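Irkik Sells Its Streaming Box Without a Bundle

Ha-neul Song has spent most of her career on set-top hardware, first on tuners and then on the software that decides which channel loads when a viewer presses a button. She now runs platform engineering at Irkik, whose streaming box went on sale in November with no channel package attached.

"Our customers were paying for 300 channels and watching 7," she said. "We had the logs from the old boxes. The seven were different in every house, so a smaller bundle would have missed most of them."

The Irkik box takes subscriptions one channel at a time. Each channel is billed by the month and can be dropped from the remote. Live feeds arrive over the home internet connection and are merged with the antenna input in a single guide. Song said the guide was the hardest part of the work.

"Every supplier formats its schedule data differently. Some send start times in local time, some in UTC, and one sends both in the same file. If a game runs long, the listing has to move within a minute or the recording is wrong."

The matching is done by a service called Lill, which was built in house and compares incoming listings against the program identifiers carried in the stream. When the two disagree, the stream wins. 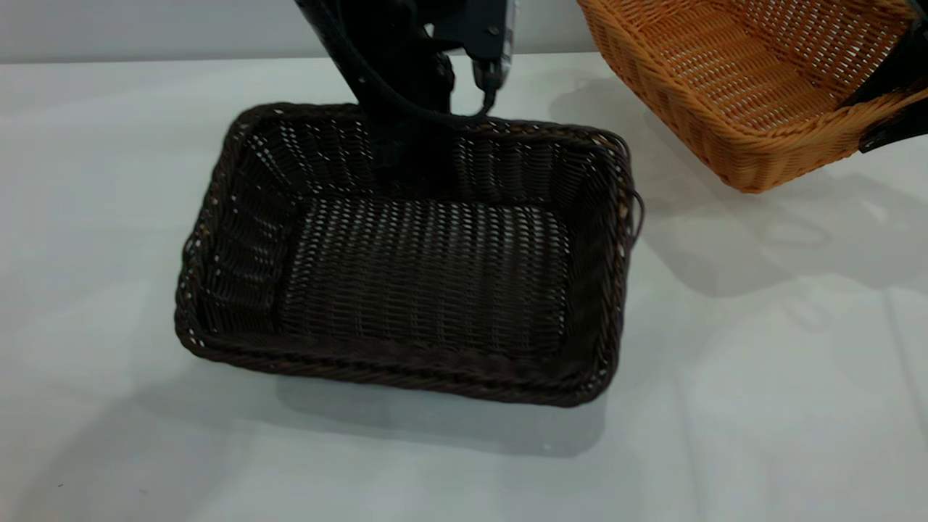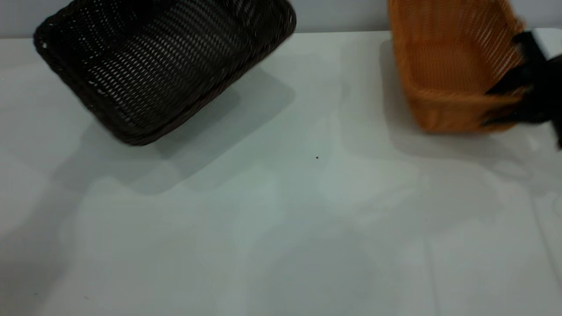 Delay is the other complaint she hears. Live sports on the box run behind the antenna signal, and viewers with both can see the gap by switching inputs. Irkik cut its segment length from 6 seconds to two last spring, at the cost of more requests to its servers and a smaller buffer on weak connections.

"You can have it early or you can have it stable," Song said. "We let the box choose, and it chooses stable too often. I would like to fix that."

Catríona Sheehan handles carriage contracts at Jornby, a regional channel group that was the first to sign. She said the change in payment took longer to settle than the technical work.

"Under a bundle we were paid for every home, watched or not. Here we are paid for homes that ask for us. Our count went down and the rate per home went up. I can't tell you yet whether those meet."

Jornby kept its cable agreements in place. Sheehan said the group has a similar contract under review with Surnden, a rival service, and that Surnden wants a minimum term of 7 months per subscriber. Irkik has no minimum.

Song said a second version of the box is in testing, with a faster tuner and more memory for the guide. She declined to give a price.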